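4.2 Self-reported tidiness and the problem of recall

Much of the case for storage furniture as a cure for household clutter rests on surveys that ask people how their homes look. The Womer survey is the one most often cited. It reached 2000 households, of which 1544 returned usable answers, and it found that owners of small drawer units rated their desks and tables as tidier than non-owners did. We have no quarrel with the arithmetic. Our doubt is about what was measured.

A person who has just paid for a set of drawers has a reason to believe the drawers are working. The Womer questionnaire went out in January, when resolutions are fresh and closets have just been cleared, and it asked respondents to think back over "a typical week." Few of us can say what was on the kitchen table last night, let alone in a typical week. Maillard raised this point in her review of the Navutine panel, and as far as we can tell it has never been answered — only footnoted.

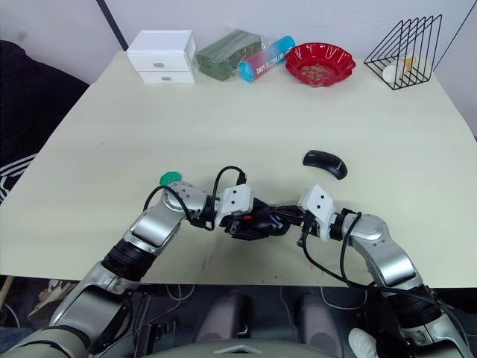 Figure 3. Small two-drawer cabinet and other items along the back edge of a table.

The Navutine panel tried to do better by having 600 participants keep a daily log. Logging does shorten the gap between event and report, but it brings its own trouble. People who must write down the state of a table every evening tend to clear it first. Monique Maillard called this "tidying for the form," and the panel's own dropout notes give her some support: 19 participants left because, in their words, the log had become another chore. Those who stayed were probably the ones who liked tidying to begin with.

Morelli's reply was that any bias of this kind should affect owners and non-owners equally, and so wash out of the comparison. We are not persuaded. Owners have somewhere quick to hide things before the log is filled in. Non-owners have to find a place, or leave the pile and admit to it. The same instruction produces a cleaner record in one group than in the other, whatever the rooms are like at noon.

The Trukon scale, which we take up in the next section, replaces the single tidiness rating with separate items for surfaces, floors and closed storage. It is longer and duller to fill in, and its authors claim a good deal for it. Whether it escapes the recall problem is another matter, as it too is completed from memory.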